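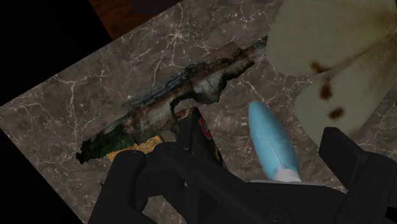

Dark marble with pale veining and a charred patch across the middle

How to Read a Three-Card Spread with Reversals

A three-card spread is the first layout most people learn, and many skip reversals while they are learning it. You can add them whenever you like. The steps are the same for any standard tarot deck.

Prepare the deck

Start with all the cards facing the same way. Cut the deck in 2, turn one half end for end, and shuffle the halves together. Overhand shuffling is fine. If you riffle, keep the cards low so the corners don't bend.

Decide before you shuffle what you are asking. Write it down in one sentence. "What should I know about changing jobs?" works better than "Will I be happy?" A yes-or-no question leaves the middle card with little to do.

Lay out the cards

Draw from the top and place the cards left to right, face down. The positions are:

1. Where things stand
2. What is in the way
3. What to try next

Turn each card over sideways, like the page of a book. If you flip it from bottom to top, an upright card becomes reversed and the reading changes.

Read the reversals

There are several ways to read a reversed card. Pick one and stay with it for the whole spread.

Blocked: the card's usual energy is present but held up. A reversed Eight of Wands might be a reply that is slow in coming.

Inward: the meaning applies to private thoughts more than outside events. The reversed Hermit can be read this way, or as too much time alone.

Fading: the situation is on its way out. Josée Zacharias, who taught me to read, uses this one for Swords and hardly anything else.

I use "blocked" for position 2 as a matter of course, so a reversal there gets read as an obstacle that has started to loosen. That is my own habit – you may prefer to treat all positions alike.

Put it together

Read the cards once separately, then look at them as a row. Note repeated suits, repeated numbers, and which way the figures face. Two Cups cards on either side of a Sword usually means the trouble is in what has been said, or left unsaid.

Keep a short record: the question, the cards, which were reversed, and a line or two on what you made of them. Go back to it after a month and add what happened.

Updated November 2023 with the section on turning cards over. Thanks to Dale Gill for asking.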